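I've wanted a machine to put my laundry away since I was 12, so when a friend of a friend told me that Soledad Contreras spends her working days on exactly that sort of problem, I pretty much invited myself round. She works at Bridside, a small outfit that looks at household and shop-floor chores and tries to work out which ones a machine could take off our hands. I brought biscuits and far too many questions.

My first one was the obvious one. Can a robot do my housework yet?

"Bits of it," Soledad said. "It depends what you call housework. If you mean pushing a hoover round a flat floor, you can buy that now. If you mean walking into a room it's never seen, opening the wardrobe, finding the jumper you want and shutting the door again, then no. Not in your house. On a good day, in ours."

I said opening a wardrobe didn't sound like the hard part (surely finding the jumper is the hard part?) and she laughed at me, quite kindly.

"Everybody says that! Doors are horrible. You've got a handle, and you have to get hold of it properly, and then it moves in a curve you didn't choose. Your arm knows how to follow it. You've never had to think about it. A machine that pulls in a straight line is going to fight the hinge, and the hinge usually wins."

So we talked about doors for a good long while, which is not how I'd expected to spend my morning, and I loved it. Two doors side by side are worse than one, she told me, as the handles sit so close together that it's easy to go for the wrong one or catch the pair of them. Long bar handles are kinder than little round knobs. Plain doors are harder than you'd think, and a few stickers do no harm at all.

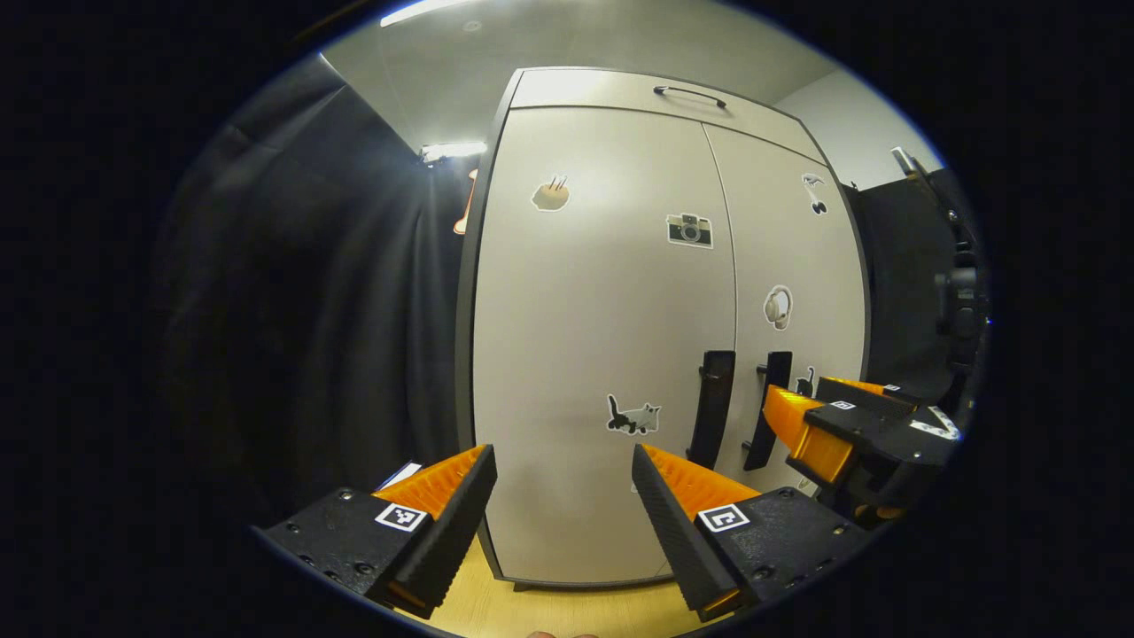
*The wardrobe, cats and headphones and all.*

"I'm very fond of the cats," she said. "And they're useful to me as a person, never mind the machine. I can say 'the door with the headphones on' and everybody knows which door I'm talking about."

I asked what happens once the door is open, and she pulled a face. At that point you've got shelves, rails, shadows, sleeves hanging out, and nothing holds its shape. A mug is a mug whichever way up you find it. A cardigan is a different object every time you drop it. She reckons cloth is where most of the big promises come unstuck, and she's seen a few of those promises close up.

One of them was Serrano, a folding machine she tried out in February at her last job. You fed it a shirt and it gave you a neat square back, provided the shirt was clipped on just so. "By the time I'd clipped it I could've folded it," she said. "And I'm slow! My mother would have done the whole basket." She did like Ivix, which is a sorting program her team uses to go back over their tries and label them. It doesn't fold anything. It saves her an afternoon, and she'll take that.

Birsen Gündoğdu came in halfway through the biscuits. She runs the stockroom side of things at Hisance, a homeware shop that lets Bridside watch how its staff work, and she has a much shorter temper about all this than Soledad does.

"I get a sales email every week telling me my shelves will fill themselves," she said. "I have 2839 lines in that stockroom. Some are glass. Some are in boxes that were packed by somebody in a very bad mood. Show me a robot that can open one of those and not ruin what's inside, and I'll make it a cup of tea."

Would she want one, though, if it worked? I honestly thought she'd say no.

"For the cupboards, yes, tomorrow. Open, put in, close, next one. My back would be delighted. For the shop floor, no, I want people there. Somebody comes in with a broken lamp and a long story, and you have to listen to the story."

Soledad pointed out that open, put in, close is three jobs, and that closing gets forgotten about. People film the door swinging open and everybody claps. Then the door has to go back without trapping a sleeve or slamming into its neighbour, and the clapping stops. She'd like to see more attention paid to the dull end of each chore. I've thought about that every time I've left a cupboard open since, and I leave a lot of cupboards open. 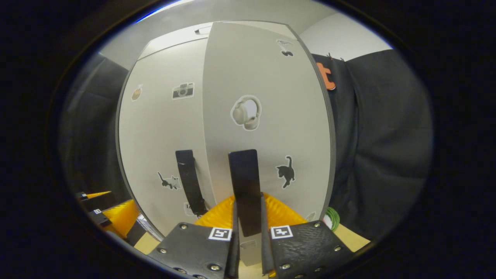
*Page last changed: 23 August 2019*

I wanted a number out of them before I left, because I always do. How long until I can buy the thing?

Birsen said 40 years and reached for the last biscuit. Soledad wouldn't be pinned down on the whole house, but she gave me five for something that could handle a set of cupboards it had been shown beforehand, in a room where people kept the floor clear. "And it'll be slow," she said. "You'd go out, do your shopping, come home and it might be finished. I think people would be fine with slow. We're fine with slow washing machines."

And the price? She went quiet, then said she'd want it under £2000 before she'd tell her own sister to buy one, and that she didn't see how anyone would manage it with arms worth having. Birsen said for that money she'd come round and do my wardrobe herself, twice a year, and bring her own hangers.

I've got her number. I'm thinking about it!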